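Crack at the inside corner of an L-shaped concrete counter
Concrete & Masonry > Countertops
3 replies

orstead_shop
I cast an L-shaped counter in one piece, 40 mm thick, using Alva bagged mix with the water at the low end of the range on the bag. Demolded after 2 days. By the next morning there was a hairline crack running diagonally from the inside corner, nearly 200 mm long. There is wire mesh throughout. The form was melamine with square corners, caulked. Is this a mix problem, or do I need heavier mesh?

gravelpit6
Too much water. Always is.

trirkberg
Probably not the mix. Shrinkage stress concentrates at any inside corner, and a square one is the worst case. Mesh holds a crack closed but does little to stop it from starting. Add 2 short bars of 6 mm rebar across the corner at 45 degrees to the edges, with proper cover. Leave it under plastic for longer – a week if you can. If the layout allows, cast two pieces and put a seam at the corner.

gemine_forms
Agree on the diagonal bars. I would also change the form. A radius at the inside corner spreads the stress over a longer path, and a bigger radius is better if the cabinet and wall allow it. Bend a strip of thin plastic around the form corner, back it with foam, and caulk both edges. You are after the same shape as on this T-shaped plastic tray, where the inner corners between stem and crossbar are rounded off. The existing crack can be filled with thin epoxy, but expect the line to show.

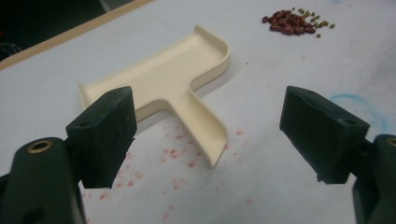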